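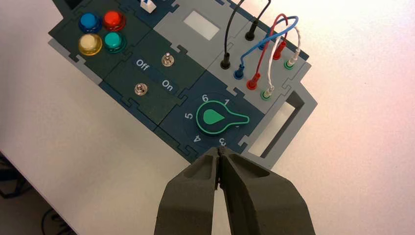
Figure 4. The control task board, with push buttons, toggle switches and rotary selector on interlocking panels.

Koltora Institute of Applied Technology
Human Factors and Control Layout
Unit 4 handout: Manual controls and their labelling
Prepared by Sulastri Rahman. Laboratory supervisor: Dindo Dizon.

4.1 Purpose
Students will learn to classify common manual controls, to choose a control suited to a given function, and to assess whether its labelling can be read from the operator's normal position. The unit should be read together with Chapter 19 of the Yap course reader.

4.2 Momentary and maintained controls
A momentary control acts only while it is pressed. A maintained control stays in the position in which it is left. The shape of a round push button does not tell the operator which type it is, and the distinction must be confirmed from the circuit drawing. A toggle switch gives a visible indication of its state through the angle of the lever.

4.3 Colour coding
The four buttons on the board are blue, red, pale yellow and teal green, each with a collar of matching colour. Colour should be treated as a secondary cue. Blue and teal may be confused under poor lighting, and some operators have a colour vision deficiency. Position within the group should therefore be specified as well.

4.4 Labels
The words "Off" and "On" are printed in white between the two toggle switches. Students should consider which label an unfamiliar operator would associate with which lever, and propose an arrangement that removes any doubt.

4.5 Rotary selectors
A selector is appropriate where one setting must be chosen from several. Numerals are printed around the green pointer knob. A tapered pointer helps the operator to judge the setting, provided that the hand does not cover the numerals in use.

4.6 Written work
Submit a labelled sketch of a revised panel layout, with a justification of no more than 400 words. Work is to be lodged at the Brenidell laboratory office before the September practical.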